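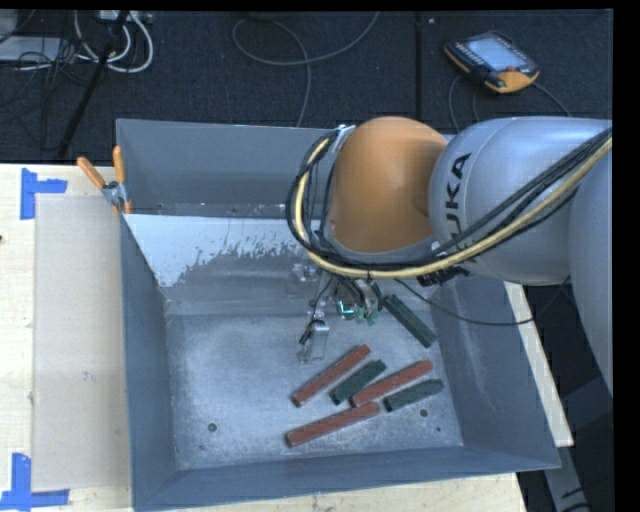
The **Arboleda bin stoppages** were a run of faults in a robot picking cell built by Bilteck and tested at its Arboleda site in June 2024. The cell was meant to lift blocks out of a deep metal bin, one at a time, without anyone standing by. By Bilteck's own count it halted 173 times during the trial. The cause is still disputed.

## Fault

Most halts were logged as "path blocked", a message the control software, Drorkik, used for several unrelated conditions. Operators could not tell from it whether the gripper had met a wall, a block or nothing at all. In 37 cases the log held no joint readings for the moments before the stop, so those entries cannot be checked.

The more serious event was a collision between the gripper and the side of the bin. A finger was bent and a sensor wire pulled from its fitting. Bilteck described this as "light contact". The cell was out of use for 11 days.

## Explanations

Bilteck blamed glare from the bin floor, which it said gave false depth values. Honatus, the firm hired to review the trial, accepted that glare might matter but found that halts were also common with a matt liner fitted. Its report pointed to the slack in the cables along the arm. A loop that hangs freely can snag or tug at a connector when the wrist turns low inside a bin, and the planning software treated the arm as though it had no cables.

Neither account has been properly tested. The liner trial lasted a single shift, and Honatus did not repeat the runs with the cables tied back.

## Changes and claims

Bilteck later lowered the arm's speed near the bin walls and split the fault message into 7 separate codes. A company note dated 14 Sep 2024 called the problem "resolved". It gave no halt count for the altered cell and did not say how many picks had been attempted, so the claim rests on the maker's word. The bent finger was thrown away before Honatus could examine it.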